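The Greltham lights come back every June, and every June somebody sends me a video of them. This year's ran to 32 seconds, shot from a lay-by above the reservoir, and it shows three orange dots, a hedge and a man saying "no way" in a voice that suggests there was very much a way.

Jolien Vanhove has a file of them. She spent 13 years retouching wedding films before she took up the sky as a hobby, and she can spot a pasted-in moon from across a pub. Her verdict on the lay-by footage was that it hadn't been tampered with, which pleased the believers until she added that lanterns don't need tampering with either.

The Eyvindsson clip is harder. It has been passed round so often that the craft, if it is one, has turned to porridge. Vanhove went through all 1,771 stills of it over a wet Wednesday and came out with one odd shadow and a headache. "People want a yes or a no," she told me. "I've got a smudge."

The smudge has its own forum, naturally. Half the members say weather balloon. The other half say Jeliter, a village with one bus and, by their account, an underground hangar. I have been to Jeliter. The bus didn't come, so I can't rule the hangar out.

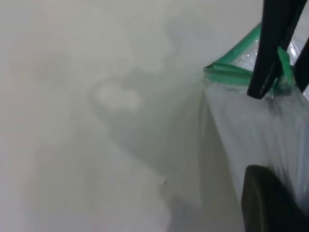
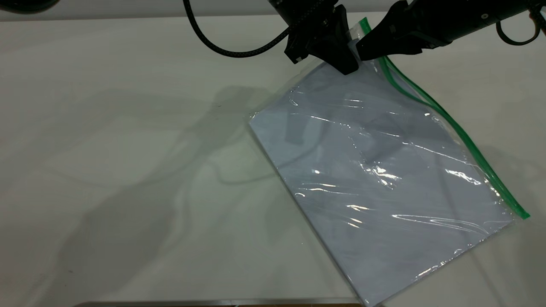

Shadows on a pale surface, first; second, white paper in a clear zip-top bag with a green seal.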